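手持ちグリッパーで洗面台まわりを記録するときの作業のきまり

このページは、Maneckの作業室で手持ちグリッパーを使う人のために書いています。家事の動きをロボットに学ばせるための記録ですから、上手に動かすことより、同じやり方を守ることが大切です。私は日本語が母語ではないので、少し固い文になりますが、お許しください。初版は十月に書き、2022年2月7日に直しました。

始める前
グリッパーの爪の内側を、乾いた布で拭きます。洗剤は使いません。石けんの膜が残ると、コップが滑ります。
マーカーの面には指で触れないでください。汚れたら、メガネ用の布で軽く押さえます。こすると黒い印刷が薄くなり、位置の計算がずれます。
長い袖は手首で留めます。袖がマーカーにかかった記録は、あとで全部捨てることになります。
通気口をテープや手でふさがないこと。

水のそばでの作業
洗面台や流しの記録では、蛇口を閉めてから始めます。水を出す課題は別の日にまとめます。電気の入った道具を持っていますので、床に水が落ちたら、すぐ止めて拭いてください。
コップは一度に一つだけつかみます。縁ではなく胴の部分を、爪の真ん中ではさみます。陶器とプラスチックでは力の入れ方が違いますから、初めての物は低い位置で二、三回試してください。
ポンプ式のボトルは倒れやすいので、底に近いところを持ちます。

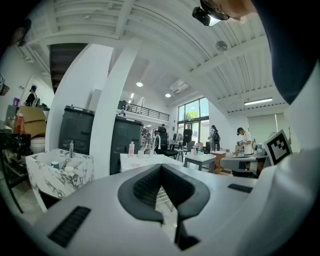 蛇口を閉める規則は厳しすぎないか、とOrathai Khunthongからコメントが来ました。家では水を出したまま洗う人が多いのだから、乾いた洗面台ばかり記録しても、ロボットは本当の台所で困るでしょう、という意見です。私も半分は賛成です。ただ、水を出す記録には防滴カバーが必要で、カバーをつけると握りの感じが変わります。二つを混ぜないで、フォルダを分けて保存するのがよいと思います。カバーはPumuraの棚の物を使ってください。

人がいる部屋での約束
同じ部屋で別の仕事をしている人には、記録の前に声をかけます。映りたくない人がいたら、向きを変えるか、その人の用事が終わるまで待ちます。
歩きながら記録するときは、先に通り道を自分の足で一度歩いてみます。椅子の脚と低い台に注意してください。階段の下では頭も気をつけます。
急に腕を振らないこと。画像がぶれますし、隣の人にも危ないです。

長さと休み
一回の記録は10分までにします。6回続けたら、必ず手を休めてください。疲れた手は、自分では分からないうちに傾きます。
失敗した動作も消しません。物を落としたら、落としたと書いて残します。やり直しは新しい番号で始めます。

片づけ
コップとボトルは元の場所に戻します。水がついた物は、棚に入れる前に拭きます。
電池は充電器に立てて入れ、ケーブルは大きな輪にして掛けます。きつく巻くと中の線が切れます。
記録用紙はCunleyと書いた箱に入れてください。432番より前の用紙は古い書式なので、もう使いません。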